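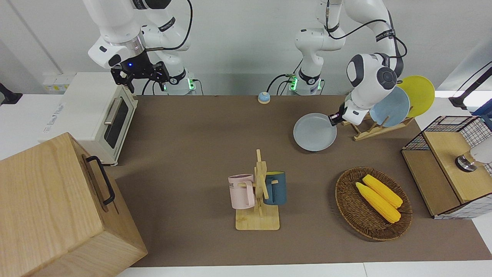

字数 2250 | 阅读时间:6 分钟

Wumbei 楼茶水角台面安全检查表(附意见)

适用范围:茶水角的长台面及台上的餐具、杯架、沥水架、篮筐和盛水容器。水槽、冰箱和墙面插座另有表格,不在本表内。
检查时段:上午,开放使用之前。
上次检查:五月。上次留下的问题写在相应条目后面。
结果写法:合格、需整改、待复查。写“需整改”的必须有意见,写“合格”的可以不写。

一、台面与支承

1.1 台面放平,按压四角不翘动。
结果:合格。
意见:棕色台面叠在白色大桌上,两层之间容易进碎屑。擦桌时请把接缝一并擦到,抹布拧干再用,不要让水顺着缝往里走。

1.2 台面边缘没有毛刺和开裂。
结果:合格。
意见:上次记的一处起毛已经打磨,手摸过去是平的。

1.3 物品与台边之间留有余量。
结果:需整改。
意见:沥水架太靠外,插在后面的黄色盘子盘沿伸到了台边以外,有人贴着桌子走过去就可能碰到。沥水架往里挪,以盘沿完全落在台面之内为准。量的时候量盘子,不要量架子,盘子比架子宽。

1.4 台面后侧的线缆整理好,不横在取放餐具的位置。
结果:合格。
意见:无。

二、木沥水架

2.1 立柱和横档连接牢固,用手轻摇不松。
结果:合格。
意见:浅色木料,没有发现松脱。Drarkard 的说明书上写着不能整架泡水,清洗时用湿布擦,擦完立起来晾。

2.2 盘子逐格插放,不叠插。
结果:合格。
意见:浅蓝色和黄色的盘子都是竖放,一格一只,这样就对。赶时间时有人把两只塞进同一格,取一只会带出另一只,请互相提醒。

2.3 架子下方没有积水,木料没有发黑。
结果:待复查。
意见:一根横档底面颜色偏深,分不清是水渍还是木纹。先晾着,下次再看。如果颜色变深或者有霉味,直接换架子,不要刷漆。漆会蹭到盘子上。

2.4 盘子没有缺口和裂纹。
结果:合格。
意见:检查方法是用指腹沿盘沿走一圈,再对着灯看盘底。只看正面容易漏。发现缺口的盘子当场收走,用报纸包好,写上“碎瓷”再扔。

2.5 取放盘子的方式。
结果:合格。
意见:捏住盘沿平着拿出来,离开架子以后再转向。放回去时先对准格子,再松手。盘底湿的时候多扶一下。

三、木杯架

3.1 底座放稳,立柱不歪。
结果:合格。
意见:底座四边都在台面上,没有垫纸。以前垫过一张折起来的纸片,已经拿掉。

3.2 挂杯左右兼顾,不偏在一侧。
结果:合格。
意见:粉色杯子和深青色杯子分别挂在立柱左右,重量差不多。只剩一只杯子时,挂低处的短杆。杯子加多了,先挂下层。

3.3 短杆不松动,杆头没有劈裂。
结果:合格。
意见:短杆是插进去的,转得动就说明胶开了,那一根停用,并在杆上贴胶带作标记。

3.4 杯口和杯耳。
结果:合格。
意见:深青色那只里面是浅黄色的,茶垢比较显眼,用小苏打擦即可,不要用钢丝球。杯耳根部最容易开裂,倒热水之前应该看一眼。

四、篮筐与食材

4.1 藤编托篮没有断条,篮沿没有翘起的藤头。
结果:合格。
意见:断掉的藤头会扎手,也会掉进食物里。出现一根就剪平,出现多了就换。托篮不要水洗,拍掉碎屑后放在通风处。

4.2 放进托篮的食材不能带水,不能与清洁用品同放。
结果:合格。
意见:玉米之类可以直接放。切开的水果请放有盖的盒子,不要放托篮。托篮不是垃圾盘,剥下来的皮请带走。

4.3 食材当天清理。
结果:需整改。
意见:上次检查发现过夜的食材,这次询问后得知仍有人习惯留到第二天。建议在墙上贴一张纸,写清楚下班前收走。下面这一节里有几条也和下班前的收拾有关,可以写在同一张纸上。

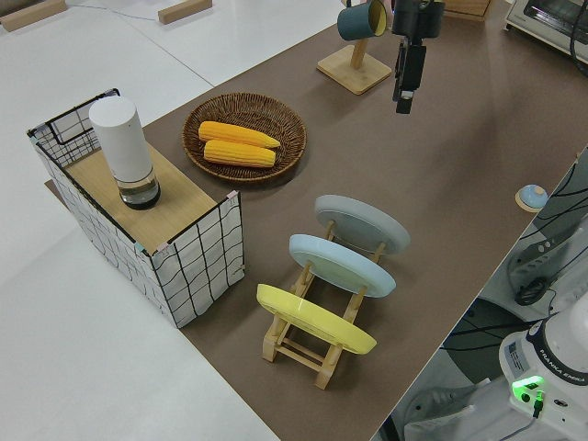 五、储物筐与盛水容器

5.1 储物筐只装轻物,筐口不承重。
结果:需整改。
意见:白底黑格布面的那只筐,骨架是细铁丝,筐口上搁了一块木板当平台用,板上还放着盛有液体的容器。铁丝受压会往里弯,木板也没有固定,推一下就可能滑开。在找到合适的小桌之前,木板上只放空的轻物,例如纸巾和茶包盒。

5.2 盛有液体的容器直接放在台面上。
结果:需整改。
意见:与上一条是同一个问题,分开写是为了整改时两边都签到。容器下半截透明,液面从外面能看见,拿之前先看还有多少。容器放在木板靠后的位置,伸手要越过筐身,倒出来的时候容易带翻。挪到台面上靠里的一侧,周围留出手掌宽的空位。

5.3 需要通电的器具。
结果:待复查。
意见:本表只看摆放,不看电器本身。凡是带底座、带电线的器具,按 Indari 的电器表另查。两张表对不上的时候,以电器表为准,并在这里补一句。

5.4 筐身布面清洁,筐口四角完整。
结果:合格。
意见:布面能拆的拆下来手洗,不能拆的用湿布点擦。不要整筐放在水龙头下冲,铁丝进水会生锈,锈迹会透到白布上来。

5.5 木板表面干净,没有翘曲。
结果:合格。
意见:木板本身没有问题,可以留作切菜以外的用途。不要拿它切菜,切完又放回去垫东西,刀痕里的残渣擦不干净。

六、通道与取放空间

6.1 台前通道畅通。
结果:合格。
意见:通道上不放纸箱、书包和折叠椅。送货的箱子临时放一下也不行,请直接拿进储物间。

6.2 常用物品放在顺手的位置,重的在下,轻的在上。
结果:合格。
意见:盘子和杯子都在伸手够得到的范围。个子矮的同事反映台面后侧够不着,后侧只放不常拿的东西就可以。

6.3 服务铃。
结果:合格。
意见:蓝色的小铃放在台面后侧中间,铃顶擦干净即可。铃不要放到台边,拍铃的人手重,容易推下去。铃响以后由值班的人过来,没有人过来就打前台分机 345。

七、打碎与洒水的处理

7.1 打碎餐具,先让周围的人停下,穿着鞋再靠近。大块用夹子夹,小块用扫帚扫,最后用湿纸巾按一遍地面。手不要直接去捡。

7.2 碎瓷片可能弹得很远,约 200 厘米以内的地面都要看,包括桌子底下。托篮和沥水架里也要看,里面有食材的,食材一并扔掉。

7.3 洒水之后立刻擦干,并放上“小心地滑”的牌子,15 分钟后再回来看一次地面,干了才收牌子。

7.4 洒到棕色台面上的水,从外向里擦,避免往两层桌面的接缝里推。

7.5 有人被划伤或烫伤,急救盒在饮水机旁边的柜子里。用过的东西记在盒盖内侧的纸上,方便补货。

八、整改事项汇总

沥水架向里挪,盘沿不出台边。当场可以完成。
木板上的容器移到台面靠里处。当场可以完成。
储物筐上的木板改放轻物,另找小桌。本月内完成,小桌的尺寸报给行政。
过夜食材张贴提醒。纸张已经打印,贴在台面上方的墙上。
沥水架横档颜色偏深,下次检查时与这次的记录对比。
电器表与本表核对,核对后在 5.3 后面补写。

九、关于填写

有几份表的意见栏只写了“正常”,结果栏又写“需整改”,后面接手的人不知道要改什么。请把东西的名字和位置写出来,例如“沥水架,靠外”“木杯架,右侧短杆”。颜色也可以写,盘子和杯子有几种颜色,写颜色比写第几只清楚。

已经当场改好的,结果仍写“需整改”,后面注明“已改”,不要直接写成合格。这样下次检查的人会多看一眼,同一个问题反复出现也能查到。

表格一式 2 份,一份夹在茶水角柜门内侧,一份交行政。旧表留到下次检查结束再撤。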